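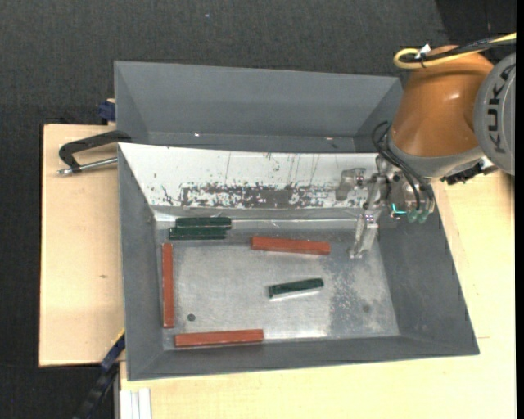
Home > Community > House & Garden > Kitchens and Cooking

Washing-up bowl: in the sink or not? (106 replies)

pickering_lass
We've moved in with my mother-in-law while our place in Umville has its floors up, and I have discovered she doesn't own a washing-up bowl. She fills the actual sink. I have been married to her son for years and he never thought to mention it. Is this normal? I was brought up to believe the sink was where you emptied the mop bucket.

Darren Naylor
Perfectly normal. A bowl is a sink inside a sink. You wouldn't put a smaller bath in your bath.

S_Kettle
Darren you'd be tipping your cold tea dregs straight into the washing-up water then? The gap down the side of the bowl is the whole point. It's for dregs.

Darren Naylor
I tip the dregs before I fill the sink. It's called planning.

S_Kettle
And when someone wanders in with a mug halfway through, as every member of my family has done every night of my life?

Darren Naylor
They can wash it up.

S_Kettle
Ah, you live alone.

killian_f
French, in England a long time now. I had never seen a bowl in a sink before I rented here and I thought the last tenant had left it behind, so I put the plant in it. My landlady was very upset. I still don't use one but I have learned to hide this from visitors.

Jamila Begum
Bowl. Always bowl. We had a white ceramic sink in the old house and I dropped a casserole lid in it the first week, and I had to look at that chip for eleven years. With a bowl you drop things and they bounce!! Also you can lift the whole lot out and put it on the side if you need the tap for something, which in our house is constantly, there's always somebody wanting a pan filling.

tworinses
Have any of you looked at the underside of your bowl lately? Go and look. I'll wait.

Jamila Begum
I have looked and I wish I hadn't. It's in bleach now.

Darren Naylor
Ha.

Abrehet T
I think it depends on the sink. Ours is one of those enormous ones and filling it takes most of the hot tank, so we have a bowl. At my sister's the sink is tiny and a bowl in there would leave you room to wash a fork. Neither of us has ever thought of it as a moral question.

S_Kettle
Abrehet you are new to this forum aren't you

Abrehet T
I came for the descaling thread.

pickering_lass
Update. I bought a bowl. It was a Flindar one, square, sage green, and I put it in the sink while she was at the shops. When I came down at 7am it was in the garden with pegs in it. Nothing has been said.

Jamila Begum
Oh no. Oh that's cold.

Darren Naylor
I like this woman.

tworinses
To be fair it's a good size for pegs.

killian_f
Does nobody rinse, by the way? You take the plate out with the foam on and stand it in the rack. I have seen this in many homes, bowl and no bowl.

S_Kettle
Can we do one thing at a time please Killian.

Darren Naylor
I rinse.

tworinses
See username.

Jamila Begum
I don't rinse and we're all still here. Tea towel gets it off.

killian_f
The tea towel eats the soap and then it dries the next plate with it. I say this with affection.

Abrehet T
My mum swore by a second bowl for rinsing – 2 bowls, side by side on the drainer, hot and cold. You couldn't put a cup down anywhere in that kitchen, but the glasses were lovely.

pickering_lass
Floors are delayed until July. I've moved the pegs into a carrier bag and brought the bowl back as far as the utility room. She's walked past it twice.

S_Kettle
Hold your nerve.

Darren Naylor
Or buy a dishwasher.

S_Kettle
Oh get out

167 likes · 2 shares
Filed under: Washing up, In-laws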